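Flostero Garment Repair
Mending Cell Working Group
Minutes of the June meeting

Held in the Swanson Room, 2:00 p.m.
Chair: Annag Nisbet
Minutes: Euan Munro
Also present: representatives of Production, Maintenance and Quality

1. Minutes of the previous meeting
The minutes were approved with one correction. Under item 3, "needle bar" should read "needle gripper."

2. Condition of the cell
Mr. Munro reported that the Hirkitz cell had completed 3,124 stitching cycles at the time of the last counter reading. The needle gripper was replaced at 2,570 cycles after the left finger pad wore through on the inner face. The pad on the right finger was still within limits but was changed at the same time. The worn parts have been kept in the maintenance cabinet and labeled.

Production asked whether pad wear could be checked without removing the guard. Maintenance replied that it could not, and that the check takes about 4 minutes with the cell locked out. It was agreed that the check will be added to the Sunday shutdown list.

3. Thread tension
The group discussed repeated thread breaks on light knit fabrics. The tension arm had been set using woven samples, and the same value was carried over to knits when the cell was moved to its present location. Maintenance has lowered the setting and re-zeroed the load sensor. Breaks have continued on one spool type supplied by Grollico. Quality will compare that spool with the standard thread before any further change is made to the arm.

Ms. Nisbet asked that settings be written in the cell log on the day they are changed. The last two entries had been made from memory.

4. Fabric holding
The clamp plate holds a flat panel well but lets go of gathered cloth when the thread is pulled. Maintenance has fitted softer jaws and reduced the closing speed. Trials with the new jaws have been limited to scrap.

The group reviewed the same operation as done by hand. It was noted that one hand keeps hold of a gathered fold while the other draws the thread tight at an angle across the fabric. The clamp currently grips well away from the stitch point. Production proposed moving the clamp closer, subject to clearance for the needle gripper. Mr. Munro will measure the clearance with the arm in its lowest position and report back.

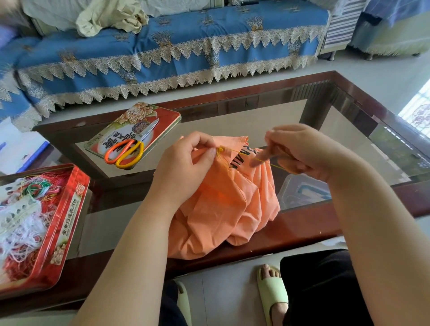

Figure 1. Hand stitching: fold held in the left hand, yellow thread drawn taut with the right.

5. Spare parts
One set of finger pads remains in stock. A second set has been requested. Approval was given for a spare tension spring, which had been left off the earlier order.

6. Actions
Munro: measure clamp clearance; bring the cell log up to date.
Maintenance: add the pad check to the shutdown list; order the spring.
Quality: compare thread spools and circulate the results.
Production: set aside light knit scrap for the jaw trials.

7. Other business
The request to extend the cell's running hours was held over until the thread comparison is available.

The meeting closed at 3:10 p.m.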